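My Saturday with the robot people

The parking lot at Kartha was full by 2 o'clock, so I left my car by the old Rurkisitz shoe warehouse and walked back along the creek with a family whose youngest was wearing a cereal box on each arm. He was a robot, he told me. I said I was a writer. He looked sorry for me, and we went in together.

Kartha has been in Werncombe for a few years now, in the long brick building past the feed store, and until this July I couldn't have told you what went on in there. My neighbor thought it was dental equipment. The sign says KARTHA and nothing else, and the blinds are usually down. Then a flyer went up at the library saying the lab was opening its doors for an afternoon, children welcome, lemonade provided, and I wrote to my editor before I'd even finished reading it.

I'll admit I was expecting something with legs. I think most of us were! The crowd came through the front hall with that look people get at the zoo when they've heard the tiger's awake. What we got first was Dolores Strickland, who runs the place, standing on a step stool with a microphone she plainly didn't need.

"We teach robots to use their hands," she said. "It's slow. Please don't lean on the glass."

That was the whole welcome speech, and I liked her right away.

The first room had an arm in it, a big one, behind a clear screen. Its job for the afternoon was to pick up beanbags from one bin and put them in another, and then, when it had run out of beanbags, to put them all back. The kids loved it. The grown-ups loved it for four minutes and then began drifting toward the lemonade. I stayed, partly for the shade and partly for what happened when the thing missed. It would come down, close its fingers on nothing, go up again and carry that nothing very carefully over to the other bin. A girl next to me laughed so hard she had to sit on the floor.

The staff didn't seem to mind. One of the younger engineers, leaning on the rail with a paper cup, told me the arm had been set up just for the open day and that the beanbags were softer than the ones they'd practiced with. He'd bought the wrong ones. He was still a little pink about it.

The second room was called Stallell, and I have to stop here and explain, since it was on the door in brass letters and I asked four people before I got an answer. Stallell is the name of the software that takes all the practice the lab collects and turns it into something a robot can try. The room is where the computers for it live. It's loud and cold and there's really not a lot to look at, but they'd hung a big screen on the wall with a chart on it, a wobbly line going up and to the right, and a man in sandals was trying his best to get a group of Cub Scouts excited about the line. They had questions. Could it do homework? Could it fight another robot? Would it win? He took each one seriously and thought for a good while before he said "Probably not" to the last one.

I asked him what the line was made of. Practice, he said. Every time a person shows the system how to do something, that's one more piece. For a simple job, such as putting a cup on a saucer, they might start with 200 tries. He said the robot needs to see the cup in different places and different light, with different people doing it well and doing it a bit badly. I told him my piano teacher had felt the same way about scales.

So who does all the showing? I'd pictured somebody at a computer, typing instructions. That's how it went in the movies I grew up on. I was wrong, and the answer was in the last room, down a hallway lined with folding chairs, where Sumathi Suvarna was in charge.

Sumathi is small and quick and talks with her hands, which suits the job. She trained as an occupational therapist and spent years helping people relearn things like buttons and jar lids before she came to Kartha to do something similar for machines. She told me the two jobs have more in common than she'd expected, though the machines complain less and never bring you cookies.

"People don't know what their hands do," she said. "Ask anyone how they open a bag. They'll say, well, you open it. Okay! But which finger went first? What was the other hand doing?"

What the demonstrators use is a pair of hand-held grippers, one for each hand. You hold the thing by its body, and out front it has two fingers that come together, a lot like the ones a robot would have. So you're doing the job with your own arms and your own good sense, but you've only got a robot's fingers to do it with. Cameras take in what the fingers are up to, and all of it goes down the hall to be turned into that wobbly line. You don't need a robot in the room at all. I found that very hard to get my head around and made her say it twice.

She let a few of us have a turn on a practice pair before the demonstration started. Oh, I was terrible. My task was to pick up a sock and fold it in half. I have folded, I'd guess, a swimming pool's worth of socks in my life, and I could not do it. You squeeze too early, or too late, or you get hold of the table edge and pull on that for a while wondering why the sock is so heavy. The worst part is losing your fingertips – I kept wanting to feel whether I had the cloth and there was just a kind of firmness at the other end, which could have been sock and could have been anything.

The cereal box boy went after me. He got it on his second go and asked if there was a harder one.

Cloth is the hard one, according to Sumathi. A block is a block from the time you walk up to it until the time you leave. Anything soft changes shape when you so much as look at it, and then you've got a new problem in front of you, and another after that. Bags are soft and they also have an inside, so a gripper can be in the right place and still be no use if the opening has flopped shut. Straps are their own headache. She can go on about straps for a good long time, and did, and I wrote most of it down.

They've had 54 people through the training for this, some of them from right here in Werncombe, and she says she can tell within minutes who'll be good. Knitters are good. So are people who've worked in kitchens. She's had less luck with folks who play a lot of video games, because they rush (she said this in front of several teenagers, who took it pretty well).

Then it was time to watch somebody who knew what they were doing. The curtains were dark, the table was pale wood, and we all went quiet, the way you do at the eye doctor's.
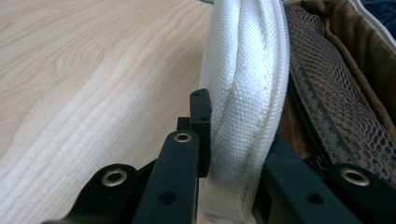
A strap between the jaws.

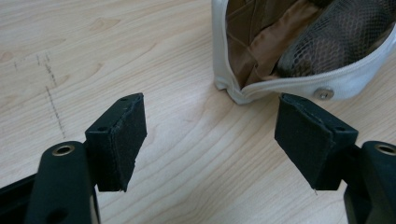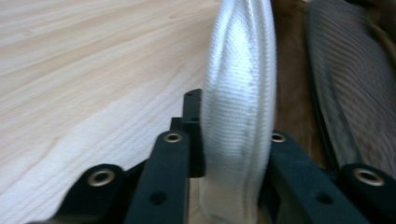
White fabric, black gripper, and a bit of patience. 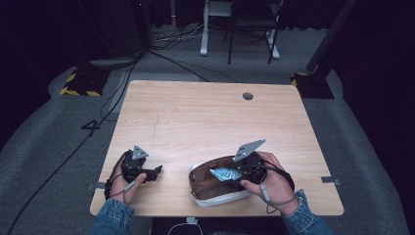 Denim sleeves and a gripper in each hand.

I stayed much longer than I'd meant to. There's something about watching a skilled person do a small job slowly. My grandfather tied fishing flies, and I used to sit on an upturned bucket in his garage and watch him for whole evenings without either of us saying a word, and I had that same feeling in my shoulders. A woman behind me whispered "Come on, come on" under her breath the way my mother does at ball games.

Afterward I cornered Dolores by the lemonade, which was down to the ice by then, and asked her the question I'd been sent to ask, about jobs. She didn't brush me off. She said she grew up four streets from the Rurkisitz warehouse and remembers the year it closed, and that she doesn't have a speech that'll make everybody feel fine about machines. What she'd like to see first is help for people who can't do up their own coats or get their own things out of a bag. She thinks that's a long way off. When I asked how long, she looked over at the beanbag arm, which was carrying another load of nothing across its bin, and said she'd rather not be quoted on a year.

I also asked what they'd do if they had more of everything, and she said people, right away. She'd like 100 demonstrators on the books by next summer, of all ages, left-handers especially. It's paid by the hour and you get a free lunch. I've got the form on my kitchen table. I'm right-handed and I can't fold the sock, so I don't fancy my chances, but there's a space on the back for other skills and I've put down that I used to knit.

They're planning another open afternoon in the fall, and the flyer will go up at the library again. Park on the creek side if you can. The young engineer has promised me firmer beanbags.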